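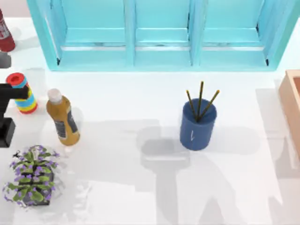
Dalal Saab's third collection, Jilwood, comes out in December from Skestovell, and we will be reading it as our winter book. It runs to 152 pages, and nearly all of the poems are set in the same three rooms of a house where her aunt took in mending. Saab likes to give each room its own section and its own tense, so the book is built a little like the turquoise shelving unit, with its three open compartments side by side and an upright panel between each one and the next. You can read any section alone. Most people who have seen the proofs say they went straight through and then back to the middle, where the long poem is.

The long poem is called "Hem" and has 729 lines. Saab wrote the first draft by hand over one winter and cut it twice before showing it to her editor, Grażyna Nowicki, who asked her to put some of the cuts back. It follows a single coat through several owners. There is very little punctuation, and the stanzas get shorter as the coat wears out. Nowicki told us she had worried that readers would find it hard going on the page and had asked for wider margins, which the printer has managed without adding to the price.

Readers who know Saab from Urnano, her second book, will notice a change. Those poems were short and clipped, mostly about the ferry crossing and her years teaching evening classes. The new ones are slower and have more people talking in them. The aunt speaks in nine of the poems, usually to complain about thread. Two of the shorter pieces, "Receipt" and "Button Tin", were printed in our spring issue and have been changed since then. "Receipt" has lost its last four lines and is better for it. I miss the old opening of "Button Tin", which had the radio in it.

Alongside Jilwood, Skestovell is bringing out a pamphlet of translations by Wojciech Brzozowska, called Szczepańska after the street where the poet Cyprian Dudek has lived since his student days. Dudek has published very little in English. The pamphlet has the Polish on the left-hand page and the English on the right, and Brzozowska has added a short note on the words he could not settle. One of them is a dialect word for the sound of a tram taking a corner, and he gives three versions of the line it appears in. Only 200 copies are being printed, all of them numbered, and there are no plans for a second run.

Both poets will read at our December evening, with Dudek joining by video link and Brzozowska reading the English. Doors open at 7 pm and the readings start at half past. Jeferson Camargo will chair the discussion afterwards. He has asked people to bring a line from either book that they would like to hear read again. Tickets are free to subscribers, who may bring one guest each, and should be booked through the usual form.

Orders for either title can be added to your winter renewal slip. Please write the title in full, as we had several slips last year marked only "the new one". Subscribers who have already renewed can send a separate note to the office with their membership number. Signed copies of Jilwood will be on sale on the night, and any left over will be kept at the desk until the end of the month.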